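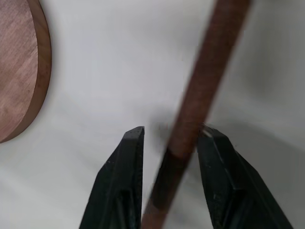
Drita Popescuさんからは、棒を一本つかめても、家の片付けができるとはまだ言えない、と言われました。台所の引き出しには棒だけが入っているのではないし、人が途中で物を動かすこともある、という意見です。私もだいたい賛成です。ただ、今週の作業を見て、少しだけ考えが変わったところがありますので、ここに書いておきます。

ノート > 作業場 > 片付け作業 > 棒と円板

2月 金曜日
記入:Ghizlane Filali

今日の課題は、白い台の上の木の部品を拾って、決まった箱に戻すことです。部品は赤茶色の丸棒と、丸い円板です。人間なら話をしながらでもできる仕事ですが、機械にはまだ話をする余裕がありません(冗談です)。

午前は丸棒だけにしました。試行は104回、そのうち箱まで入ったのは80回です。先週のBrelskaの設定では同じ回数で53回でしたから、良くなっています。変えたのは、指を閉じる前に手首の角度を棒の向きに合わせる手順だけです。力の値には触っていません。

失敗の記録を読み直しました。多いのは次の二つの場合です。
・棒が斜めに置いてあって、片方の指に近すぎるまま閉じてしまう。棒が転がって逃げる。
・つかむ位置が端に寄りすぎて、持ち上げたときに棒が傾き、箱のふちに当たる。

一つ目は、閉じる前に横へ少し動かして、棒を指の間の中央に置けばよいと思います。Morovbyの作業場ではもうそうしているそうですが、一回の時間が長くなるとも聞きました。二つ目は、手首のカメラだけでは棒の両端がいつも見えるわけではないので、どこが真ん中か分からないことが原因だと私は考えています。少し高い位置で一度止まって、全体を見てから下りる方法を来週試します。

動きながら撮った画像は棒がぶれます。止まってから撮った画像だけを使うと角度の計算は安定しますが、やはり遅くなります。どちらを取るか、まだ決めていません。

午後は円板です。まだ数字を出せる段階ではありません。平らに置いてあると、上から両側をはさむには指の開きが足りず、ふちの厚みをはさもうとすると下の指が入りません。人間は爪をふちにかけて起こすか、台の端まですべらせて取ります。私も自分の手で何回かやってみましたが、毎回ちがう取り方をしていて、どれを機械に教えればよいのか分からなくなりました。すべらせる方法は台の端まで何もないことが条件ですから、家の机では使えないことが多いでしょう。

さて、家事や作業場の仕事を機械に任せられるか、という話に戻ります。Dritaさんの質問は、結局「朝、部屋を出て、夕方に戻ったとき、片付いているか」ということでした。丸棒だけなら、やり直しを許せば、夕方にはたぶん片付いています。一回の失敗はあまり困りません。落とした棒はまだ台の上にあることが多く、もう一度つかめばよいからです。困るのは、台から落ちた場合と、失敗したのに成功したと思って次へ進む場合です。今日も、何も持っていないのに箱の上まで行って、ていねいに指を開いたことがありました。見ていて少し気の毒でした。

ですから、私の今の答えは「作業場の決まった部品の片付けは近い、家はまだ遠い」です。作業場では、部品の種類も置く場所も私たちが決められます。家では決められません。私の家の机は特に決められません。

それから、速さのことです。人間が20秒で終わる量に、機械は何分もかかります。夜の間に働くならそれでもよいと私は思いますが、Dritaさんは、音がうるさいので夜は反対だそうです。Ezzatのモーターは確かに静かではありません。

来週すること
・丸棒:閉じる前に中央へ寄せる手順を入れて、今日と同じ回数で比べる。
・丸棒:高い位置で一度止まる方法。時間も必ず記録する。
・指が閉じたあとの幅を読んで、何も持っていないときは箱へ行かないようにする。
・円板:Carosisの薄い指先を借りられるか、聞いてみる。借りられない場合は、ふちを押して起こす動きを手で教える。
・台の右側が暗くなるので、照明の向きを直す。影と棒の境目をまちがえた記録が二件ありました。

追記:午前の記録の表で、やり直しの列が一行ずれていました。直しました。成功の数は変わりません。古い表を印刷した人は捨ててください。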